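The day the gripper wouldn't let go

2021-10-14

I've been promising a proper post about the Trokton for ages, and of course the thing that finally gets me typing is a fault! A really good one, though. I've learnt more from it than from a whole month of runs that went to plan.

Quick catch-up for anyone new. I'm building a mobile picker, which I call Trokton, whose only job is to fetch things off a shelf and put them in a box. The base is second-hand, the arm is a Kavano (the small one, bought used), and the software is a heap of my own code sitting on top of other people's much better code. It lives at Skikonwood, the shared workshop where I rent a corner.

Run 172 started beautifully. It rolled up to the shelves, found a soft toy, closed on it and lifted. Then it swung over the box, lowered, and told me it had released. It hadn't. The fingers were still shut, the toy was still in them, and the program, perfectly happy, drove off to get the next thing. So now I had a robot trying to pick up a second item with its hand already full, pushing harder and harder into the wire because the fingers never reached the spot they were meant to reach.

I hit the stop button, which worked (phew), but the whole unit had rolled back a good hand's width by then. It's on casters. I had not locked the casters. Please lock your casters. 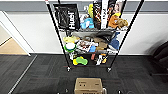 The test shelves, with the drop-off box in front. Soft stuff and packets up top, fewer things on the bottom.

I went through the log that evening with a big pot of tea. The gripper reports its position as a number, and at the moment of "release" it was sitting at 1,785, exactly where it had been when it was holding the toy. Not a single step of movement. The open command had gone out, the gripper had answered "got it", and my code had read "got it" as "done it". Those are very different messages! I'd written that bit in October last year, and it had simply never mattered before.

As for why the fingers didn't move, that was a plug. The connector at the wrist had worked loose, so the motor lost power whenever the arm was lowered past a certain angle, while the little control board carried on chatting away on its own supply. I could make it happen on the bench almost every time by bending the cable with my thumb. The Tkachenko clip that should hold the cable still had cracked right across.

So, two fixes. The cable has a new clip and a bit more slack. And the code now waits for the position to change before it believes anything has opened; if it hasn't moved in 2 seconds, the arm stops where it is and beeps at me. I've also put a limit on how hard it may push, which I should have done on day one and kept putting off because the limit made it drop boxes.

I've done 32 runs since then and had no stuck releases. I pulled the plug on purpose during one of them and it stopped and beeped just as it should, and I cheered out loud, to the alarm of the person on the next bench.

Still on the list: a stop button I can carry about with me, as the one on the base is in a rotten place if the arm is between you and it. If you've built a wireless one that you trust, do leave a comment, I'd love to see how you handled it losing signal.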